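Table-laying tips from people who teach robots to do it

There is a certain kind of household advice that comes from grandmothers, and another kind that comes from watching a machine fail to pick up a spoon 800 times. What follows is the second kind. Our group at Halatness has spent the year on a project called Vurkumau, which studies how well a robot can learn small kitchen jobs from people doing them with hand-held grippers. The research question was whether a tidier table makes for a better pupil. The answer is yes, with footnotes, and most of the footnotes apply to your kitchen too.

Give everything a landing spot

A bowl put down on a bare table can go anywhere, and so it does. A bowl put down on a saucer has an address. When we laid a placemat and saucer first, the trained arm put the bowl where it belonged far more often, and so did Gwion Mathias, who lays our lunch table and had never been known for it. Mat first, saucer second, bowl third, and the cutlery can wait its turn.

Stripes are useful, up to a point

A patterned mat gives you an edge to line things up against. It also gives you something to be wrong about. Brijesh Sandhu tried a busy floral one in October and the model developed strong feelings about a particular peony. Broad stripes or a plain weave will do. If you want flowers, put them in a vase.

Don't pack the cutlery caddy

The commonest fault in our trials was the crowded basket. One spoon in a basket comes out nicely. Six spoons in a basket come out as a committee. At home you can jiggle them apart without thinking, and a robot has to be taught to jiggle, which took Elin Ifans most of the spring. Keep fewer pieces in the caddy you use daily and put the rest in a drawer. Handles up for spoons, points down for knives, and whoever stores forks prongs upward should be spoken to.

Hold the basket still

Light wire caddies walk. You pull on a spoon, the spoon catches, and the whole business slides off towards the edge. We compared one-handed demonstrations with two-handed ones, where the second gripper is kept close by to steady things. With one hand, the learned routine got the spoon out in 62 per cent of attempts. With two it did a good deal better, and the arms looked less flustered. A scrap of rubber matting under the caddy helps as well, and costs less than a second arm.

Go slowly at the start and the end

The middle of a movement hardly matters. It is the first grip and the letting go that break crockery. Roxana Olteanu, who did the bulk of our demonstrating, counts to 2 before closing the gripper and counts again before opening it. Recordings made her way taught the model more than longer sessions made in a hurry by the rest of us. I now unload the dishwasher like this. It takes all evening, but I still own all my side plates.
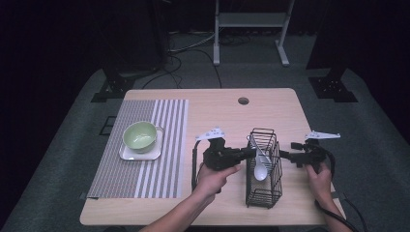
Glazed ceramic is the other thing to be slow with. A shiny rim is slippery in the fingers and confusing to a camera, and a ceramic spoon combines the worst of both. Pinch it by the handle, well above the bowl of the spoon, and lift straight up until it is properly clear before you go sideways. Going sideways early is how we lost our first spoon, and the second.

Do it badly on purpose, now and then

Perfect demonstrations make for a brittle pupil. When every recording began with the saucer dead square, the model went to pieces over a crooked one. So Ginette Huet began nudging things off true before each go, and performance recovered after 3 sessions. The domestic version is to let children lay the table with the mats askew and sort it out themselves. Straightening everything behind their backs teaches them only that somebody will.

What we haven't solved

Wet cutlery, stacked bowls, and teaspoons, which vanish from our lab at the same rate as from everyone else's. Gittins, our long-suffering test arm, is moving on to teacups next. Suggestions are welcome, as are teaspoons.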